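The Laundry Build
Two arms, one basket, a shared workshop in Povstead. Notes from a build that keeps getting longer.

7 September 2025

Started in February. Plan was simple: two arms on a stand, pick up clothes, put them in a basket. Three weekends, tops. Ha.

The workshop is Nolley, up the hill in Povstead, a shared place with a good drill press and a bad heater. I rent a shelf and a corner. The arms are a secondhand pair of Vuviers. One came with a stripped screw in the wrist and it took me a whole evening to get it out. Motor boards are Dursun. Cheap, loud, fine so far.

Most of the first two months went to cables. Every time an arm swung wide it yanked a plug loose and the whole thing went limp. Fixed it with a slack loop at each joint and 44 zip ties. Ugly. Works.

Then the fingers. Version one was too fat, could not get under a sleeve. I printed eight sets before I stopped. The pair I kept is slim and black with tapered tips, and it pinches thin cloth without bunching up half the shirt. Hard floor is still rough on them, I go through tips faster then I'd like.

Camera is up at head height looking down between the grippers. Tried it lower, the arms kept blocking the view. The setup now has the basket between the two grippers, something pale and bunched up inside it, and a red and white cloth over on the gray seat to the right.
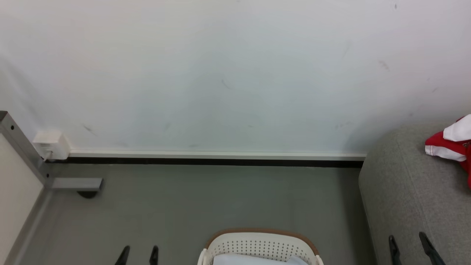

What still goes wrong

Soft on soft. A crumpled thing on a cushion has no clean edge and the gripper pinches the upholstery too. Then it pulls. I added a current limit so it gives up early, which means it also gives up on jeans.

White on white is the other one. Pale basket, pale wall, pale cloth. A lamp off to one side helped more than any of the code I wrote.

And the rim. The right arm clips it on the way in. Raised the path by 21 millimeters, much better, but drops land wider now. Still tuning that.

Next up: socks. Also a quieter fan, the poeple at the next bench have been patient. Parts list is pinned up by the drill press if you want to copy any of it.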